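Visit Report: Sturkton Packing and Sorting Facility, Harb

Report of the visiting delegation, February 3, 2023

The delegation was received at the Harb site at the start of the morning shift and was given access to the goods-in hall, the sorting room and the dispatch area. The visit had been arranged in December at the invitation of Sturkton, which took over the building from Mekumik and has since refitted most of the ground floor. The purpose was to observe how small packaged foods are handled between delivery and dispatch, in particular the preparation of mixed gift boxes and sample sets.

The goods-in hall covers 550 square meters and is divided by painted lines into receiving, inspection and holding areas. Cartons are opened on arrival and a selection of packets is checked for damaged seals and legible date marks. Records are kept on paper at the inspection desk and entered into the stock system before the noon break. The delegation was shown the records for the current week and found them orderly, although two older delivery notes had been filed under the wrong supplier.

From the hall, visitors are led along a short corridor to the sorting room. Hairnets and overshoes are required past this point, and jewelry must be left in the lockers provided. The room is well lit, and work is carried out at white-topped tables. Small packets are brought to the tables and placed in open plastic bins according to the packing list for the day. 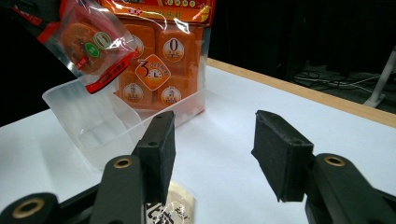

Packing lists are issued by the dispatch office and change frequently. A standard sample set is straightforward to prepare, but the seasonal sets combine goods from several suppliers and require closer attention. Flat packets are easily overlooked beneath larger ones, and staff are instructed to clear the tabletop completely before a new list is begun. The delegation considers this a sound practice and noted that it was followed during the visit.

Some difficulty was reported with imported goods on which the product name is not printed in English. Sturkton has addressed this by placing a reference sheet at each table, showing the packets next to their stock numbers. The sheets seen by the delegation were clear, but several were not dated, and it was suggested that a revision date be added.

The dispatch area was visited last. Finished sets are weighed, sealed and stacked on pallets for collection by Predier, the contracted carrier. The site has a stated capacity of 4,000 sets per week and employs 44 people across two shifts. An additional storage bay, intended to hold 1,000 cartons, is under construction on the north side of the building. Access to the bay was not possible on the day.

The delegation was then given time for questions in the upstairs meeting room. Discussion centered on the return of damaged goods, the cleaning schedule for bins and the training given to temporary staff before the holiday season. Written answers on the cleaning schedule are to be supplied by the site office and will be attached to this report when received.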